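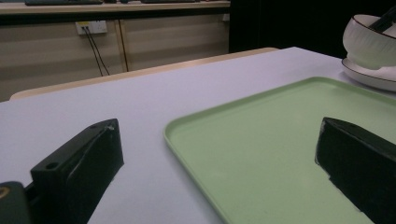
Chapter 7
Clearing and Carrying

What this chapter covers

7.1 Choosing a tray
7.2 Loading a tray
7.3 Clearing a place setting
7.4 Carrying and setting down
7.5 Cleaning and storing trays

Before you start, you should have read Chapter 5 (Laying a Table) and be able to name the main pieces of a simple place setting. You will also need the safety notes on lifting from Chapter 2.

Introduction

Most of the work in a dining room is moving things from one flat surface to another. A bowl goes from the kitchen to the table, and when the meal is over it goes back again. Done one piece at a time this takes a great many journeys. A tray cuts down the walking, but it brings problems of its own. A stack that was steady on the table can slide as soon as the tray is lifted, and a spoon left standing in a bowl can catch on a sleeve and tip the whole lot over.

Clearing is often treated as the easy part of service and given to whoever started last. In the training kitchen at Prostby, where much of the material in this book was first used, it was the other way round. Wolfram Hagedorn, who ran the dining room course there, would not let students carry food to a guest until they could clear a table for one without a sound. Over one period the kitchen kept a breakage book. It recorded 703 pieces lost. Bowls and saucers made up the largest share, and most of the entries gave the place as the table or the hatch. Very few pieces were dropped on the way between the two.

That result surprised the students, who had expected the walk to be the risky part. People take care when they are walking with a full tray. They take less care when they are picking up and putting down, and this chapter spends most of its time on those two actions.

Key words

Lip: the raised edge that runs round a tray.
Load: everything that is on the tray at one time.
Heavy side: the side of the tray carrying more weight.
Landing space: the clear area where a tray will be put down.
Nesting: placing one piece inside another of the same shape.

7.1 Choosing a tray

A tray for clearing should be rectangular, light and easy to wash. Plastic is the usual choice. It does not ring when china is set on it, and it will stand up to being knocked against a door frame. Rounded corners are easier to wipe than square ones and do not dig into the forearm. The lip should be high enough to stop a saucer sliding off, but low enough that you can lift a bowl over it without raising your elbow.

Colour matters more than students expect. On a white table, a white tray with white china on it is hard to read at a glance, and small items get left behind. A pale green or pale blue tray shows up well against the table and against the crockery. Many kitchens also use colour to keep clean trays and clearing trays apart. If yours does, learn the system on your first day.

The trays used in the exercises are the Skanesum medium size, but any tray of a similar shape will do. Do not use a tray that is cracked or bowed. A bowed tray rocks when it is set down, and a load that has travelled safely from the dining room may shift at that point.

7.2 Loading a tray

Put the tray down before you touch the china. It should lie flat on the table, with its whole base supported, and close enough that you can reach both the tray and the setting without leaning. Never hold a tray in one hand and load it with the other until you have passed the two-handed test at the end of this chapter.

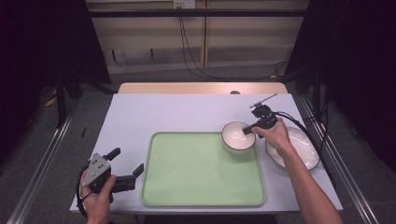

Work from the nearest piece outwards. If you begin with the far plate, your arm has to pass over the bowl twice, once empty and once loaded. Begin with whatever stands beside the tray and you open up a clear path to the next piece.

Heavy pieces go in the middle. Where there are two heavy pieces, place them on either side of the centre line so that there is no heavy side. Flat plates go down first and bowls go on top of them, but a bowl should not be put on a plate that still has cutlery on it. Take the cutlery off, lay it along one edge of the tray with all the handles pointing the same way, and then stack.

A bowl and its saucer may be moved together if the bowl is empty and there is nothing standing in it. If there is a spoon in the bowl, remove the spoon first. Ridged bowls, such as those in the Merkier range, give a better grip than smooth ones, but they do not nest as closely. Stack them no more than three high.

Check your understanding

1. Why should a tray be flat on the table before it is loaded?
2. Name two things to look for when choosing a clearing tray.
3. A setting has one bowl, one saucer, one side plate and one spoon. Write down the order in which you would move them.

Practical task

Work with a partner. Lay one place as shown in Chapter 5, using the china on your bench. Clear it to the tray while your partner listens with eyes closed and raises a hand at each sound. Change places and repeat until both of you can clear the setting with no hands raised. Note your result on the Reinholz record sheet at the back of the book.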